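Astwood recalls Drimamby frozen stew packs

Sat 9 November

Astwood has recalled one batch of its Drimamby chicken and barley stew, sold frozen in packs of 4 portions. The batch code is 377, printed on the base of the tray. Some trays were sealed with film that splits when heated in a microwave. Oven heating is not affected.

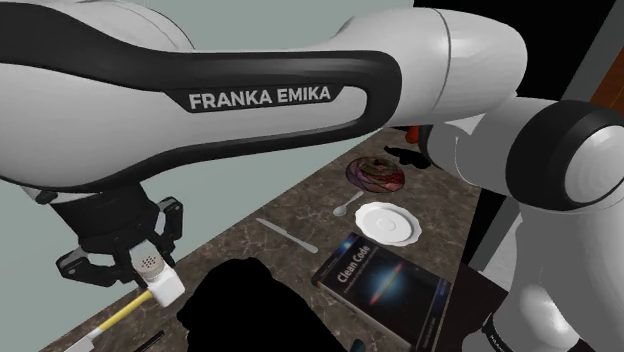

Returns

Packs can be returned to any Wonero shop for a full refund. No receipt is needed. Customers who have decanted the stew into their own tubs may keep it, and should use it by the end of February. Navarro, which supplies the film, has changed the sealing temperature on the line. Other Drimamby meals are not included.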